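The Second Reel

The Trosel

The Trosel had 300 seats and a balcony that had been closed since my mother was a girl. I ran the projector there for the last four years it was open. My father had done it before me, and when his knees got bad I took over the stairs and he took over the ticket window.

We were on the main street of Lerngate, between the bank and a shoe store. In January the street was so dark by five that people came in just for the light. Some of them slept through the picture. My father let them sleep until the second show was over, and then he walked down the aisle and jingled his keys.

That winter a woman came to the window with two film cans in a shopping bag. She asked if we could show what was in them. She would pay for the hour, she said, and it didn't have to be when anyone else was there.

My father sent her up to me.

The Cans

The lids were rusted on and I had to work them loose with a screwdriver. Somebody had written Nuchit on both of them in grease pencil.

"It's the name of the picture," she said. "My husband is in it."

She told me the rest while I checked the film on the bench. The picture had been shot up in Irach the summer before they were married. A company came through on trucks and hired anyone who could ride. He could ride, so they gave him a coat and a hat and had him cross a river behind the star. He got paid in cash and talked about it for the rest of his life. She had never seen it. It played one week in the city and she was home with a new baby, and after that it was gone.

He had died in the fall. She found the cans behind the water heater.

I asked where he got them. She said she would have liked to ask him that herself.

The first reel had shrunk a little but the splices held. The second smelled of vinegar and had gone wavy along one edge. I told her I would run it if she wanted, but it might tear, and if it tore badly I might not be able to put it back the way it was.

"It's been behind the water heater," she said. "Go ahead and run it."

One Showing

We did it at ten in the morning. She sat in the fourth row with her coat on. My father sat in the back, which I hadn't expected. He never watched anything anymore.

It wasn't a good picture. A man comes home from a war and finds his brother has sold the farm, and they argue about it in a kitchen for a long time. The sound was thin. The music came in too early and told you what was going to happen. I watched through the little window with one hand on the housing, listening for trouble.

The river was near the start of the second reel. Nearly a minute before it the film began to jump in the gate and I slowed it as much as I dared. Then there was the water, very bright, and the star on a gray horse, and behind him a line of riders in the same coat and the same hat. They all had their heads down. The horses went in up to the chest and came out on the other side and were gone over the bank.

I couldn't have told you which one was him. I looked at her, but all I could see was the back of her head.

The film broke about four minutes after that, in the kitchen again. I put up the house lights and went down to tell her I could splice it and finish.

"No, that's fine," she said. "I don't care about the farm."

"Did you see him?"

"Third one. He always sat too far back." She picked up her gloves. "I told him that for years and he said nobody on the picture had complained."

She tried to pay and my father wouldn't take it. They stood at the ticket window a while going back and forth over it, and then she left a bill under the ashtray and he found it at lunch. 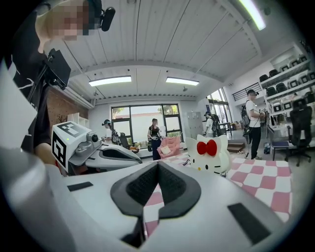

What Was Left

She didn't come back for the cans. I called twice and she said she would send her son, and the son never came. I spliced the break and cleaned what I could. The second reel measured 988 feet when I was finished with it, and I wrote that on a piece of tape and put it on the lid.

When the Trosel closed, the bank bought the building for the lot. They let us take whatever we could carry. My father took his stool. I took the splicer, the rewinds, and the two cans, and they rode on the floor of the truck with my feet against them so they wouldn't slide.

I have them in the hall closet, up high, away from the pipes. Every couple of years I open the second one to see how far the vinegar has gone. It's gotten into the kitchen by now - you can't make out the brothers at all. The river is still good. I count back from the bank, and I stop at the third rider, and he is sitting too far back.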